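Sirnelside Robotics Club – table-clearing data, README

We use cookies to improve your experience. Manage preferences | Accept all

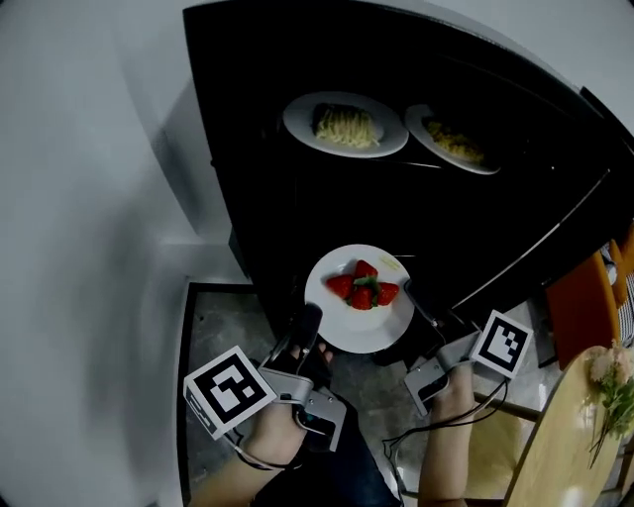
How many recordings do you need before a robot arm can learn to clear a plate? More than we have, probably. Draven, our second-year project, ended up with 155 usable ones, and I'd treat any claim built on them with care.

What's in the folder

Plate moves done by club members with a gripper in each hand, one finger pressed to either side of the rim. Each gripper carries a white cube with a black square marker for tracking. Food was left on some plates, strawberries and spaghetti included. Raquel Cunha thinks this makes the set "realistic". I think it makes it harder to say what the model is learning from.

Known problems

- Tracking drops out when a marker turns away from the camera. Miyuki Tsuchiya filled the short gaps by hand, and her edits aren't flagged.
- Glossy table tops confuse the depth estimate. We have no fix.
- Blandine Perrin did most of the early takes, so the set may just teach a robot to move like Blandine.
- The success labels were set by whoever did the move. Make of that what you will.

Results so far

The October model did well on our own test split – which came from the same tables and the same people. I wouldn't enter the Brallard contest on the strength of it. Friederike Hinrichs disagrees and has filled in the form.

Questions to Lucienne Boyer, club room, after 11.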